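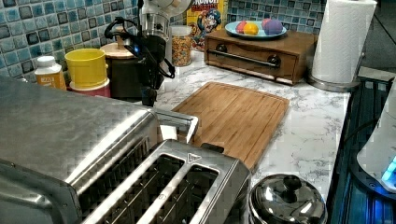

Page last changed: 2023-12-13

Groen Counter Kit
A gripper, a wrist cable set and a kitchen task library for light robot arms

We've been putting robot hands to work in kitchens for a good while now, and the Groen Counter Kit is the one we keep reaching for. It's made for crowded counters, the sort with a toaster in one corner, a cutting board half tucked under it and a cereal box leaning on the backsplash. If your lab or workshop wants an arm that can practice on everyday stuff in a normal kitchen, this is a really fun place to start!

The gripper mounts at the wrist and reaches straight down, so it can get in between a canister and a toaster without swinging its elbow through everything else. The fingers are dark and angular. We went through a lot of finger shapes before August, and this one was the clear favorite for lids, cups and small balls on a plate (the balls are harder than they sound, they roll the second you nudge them).

What comes in the box
Groen gripper, black, with fingers fitted
One spare pair of fingers
Wrist cable set, 11 parts with the clips
Adapter plate for Promus and Zoria arms
Printed setup guide
Login for the Indidholm task library

The arm isn't part of the kit. Neither is the toaster, sorry.

The task library
Indidholm is our collection of kitchen jobs, and it holds 200 of them at the moment. Each one is a short written card with a starting layout, the move to make and what counts as done. Put the yellow ball on the cutting board. Lift the lid off the pot and set it down knob up. Push the toaster lever. Take the cup off the top of the stack and leave whatever is under it standing. You can run them in any order, and you can write your own in the same format, which we'd love you to do – some of the best cards came in from users.

Polished steel deserves a mention. Toasters, pot lids and dark glass stovetops throw reflections all over the place, and plenty of vision setups get confused by them. Indidholm has a whole group of cards for shiny things, marked with an S. Try them early, and try them again with the lights changed.

Setup
Bolt the adapter plate to the arm first, then the gripper. Leave slack in the cables at the wrist, enough for a full turn each way, and check that no loop can catch on a knob or a bar handle. Run the open and close test 90 times before you put anything breakable on the counter. It's dull, but a badly seated finger nearly always shows itself in that stretch.

Keep the stove switched off and the toaster unplugged while the arm is powered. The gripper is not rated for heat, and it isn't sealed against water either, so sink cards should be run with a dry sink.

Care
Wipe the fingers with a damp cloth after food work. Cereal dust gets into the finger pads faster than you'd think! Check the pads every 3,000 grips and swap them when the surface feels slick.

Fits
Promus arms: all current models
Zoria arms: current models, long adapter screws needed (included)
Other arms: send us the bolt pattern of your wrist flange and we'll tell you whether the plate can be drilled to match

Spare fingers, pads and cable clips are sold separately on the parts page.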